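16th December
Emow workshop, bench 2
Fuel flow and CHT troubleshooting, Trelmont two-seater, carburetted flat four

Carried on from the last entry. Complaint as written up by the owner: number 3 cylinder reads hot in the climb, fuel flow indication wanders in the cruise, no loss of power noticed. Tach time at intake 227 hours. Dineo had already pulled the cowls and borescoped all four before I got to it.
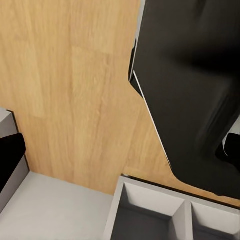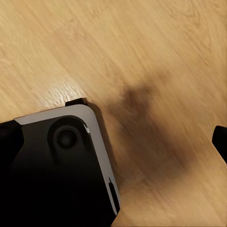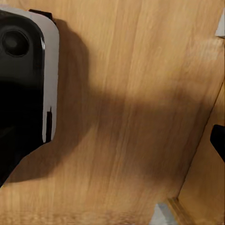 Wood grain in all three.

Borescope results from Dineo's sheet: 1, 2 and 4 unremarkable, normal deposits, valve faces even in colour. Number 3 exhaust valve slightly lighter on one side, no sharp edge and no green. Not rejecting it on that. Differential compression done with the engine warm, master orifice checked first. All four well above limit, number 3 the lowest of the set but the leak is past the rings and went down when the prop was rocked. Left at that.

Then the indication side. Two separate faults are possible here and I want to keep them apart.

CHT. Probe on number 3 is the bayonet type, the others are too. Swapped 3 with 1, left the harness where it was, ground run into wind to stabilised temperature. The high reading stayed on channel 3. So the probe is cleared. Swapped the harness connections at the firewall plug as well, ran again, high reading moved with the cylinder. Conclusion is that the cylinder is hot and the gauge is telling the truth. Would have preferred a bad crimp.

Baffles. The aft seal on the right side had been trimmed at some point and replaced with a piece that is too short at the corner. With the top cowl on and a lamp underneath there is a gap you can get two fingers through. The inter-cylinder baffle under 3 was also sitting away from the fins, the tie rod was fitted but had no tension on it. Reshma thinks the seal alone would explain the reading. I think the inter-cylinder baffle is the larger part of it. We can only separate them by fixing one at a time with a flight after each, and the owner is not going to pay for that, so both get done.

Actions on baffles:
New silicone seal cut from Oosthuizen sheet, right aft, full length with the corner in one piece.
Tie rod replaced, nut drawn up until the baffle touches the fins and no further.
RTV at the case joint, left overnight.
Lamp check repeated with cowl on. No light at the corner now. A little at the oil cooler duct, sealed with what was left of the RTV.

Fuel flow. The sender is a turbine type, Stuline, fitted between the gascolator and the carburettor. It was mounted directly after a 90 degree elbow, wires pointing sideways. The installation sheet in the aircraft file asks for a straight run before the sender and for the wires to point up. Neither was done. There is no entry in the logbook for the move, so either it was installed like that or somebody changed it during the hose replacement in March. I have asked for the work order.

Bench check of the sender, out of the aircraft. Gravity feed from the header can into the measuring cylinder, same grade of fuel, timed runs. At the low setting the pulse count was steady. At the high setting it was steady too. With the elbow put back upstream the count began to hunt at the high setting in the same way as the owner's notes describe. Repeated it to be sure, same result. Sender is serviceable. Fault is the plumbing.

K-factor in the instrument did not match the tag on the sender body. Somebody had probably adjusted it to make the totaliser agree with the pump, which would work well enough at one power setting and drift everywhere else. Reset to the tag value. It will need checking against a fill-up after the first proper trip, and the owner should be told that the totaliser will read differently from what he is used to.

New hose made up to give the straight run. Firesleeve fitted, ends clamped and dipped. Proof tested on the bench, no weep. P-clip moved one hole aft to keep it off the engine mount tube. Sender remounted wires up and supported on its own bracket so the hose is not carrying it.

Fuel flow to the carburettor inlet checked afterwards, aircraft tail down to give the climb attitude, line off at the carb and into a container. Comfortably over the required figure on each tank. Gravity only, no boost pump on this type. Bowl drained, finger strainer clean.

While in there: primer line on number 2 chafed where it crosses the intake tube. Not through. Replaced anyway and the clip turned round. Carb heat cable had excess travel at the lever, so full cold at the panel was leaving the flap slightly open. Reset. That would also take a small amount off the mixture in the climb towards rich, which is the wrong direction to explain a hot cylinder, so I am not counting it as part of the fault.

Ground run after all work. Mags, carb heat and idle normal. No leaks at the sender or at the carb. CHT 3 came up with the rest, but a ground run is a poor test of baffles and I would not sign it off as cured from that.

Time booked so far: 40 percent of the estimate on the fuel side, 80 percent on the baffles. Baffles will go over.

Still open:
Test flight, Reshma to fly. Climb at best rate for five minutes, then at cruise climb, log all four CHTs each minute plus fuel flow. Then level at two power settings, leaned by the book.
Work order for the hose change.
Weight and balance does not change, but the equipment list has the wrong part number for the sender and wants amending.
Order more silicone sheet, that was the last full width.
Number 3 exhaust valve, borescope again at the next oil change and compare with Dineo's photographs.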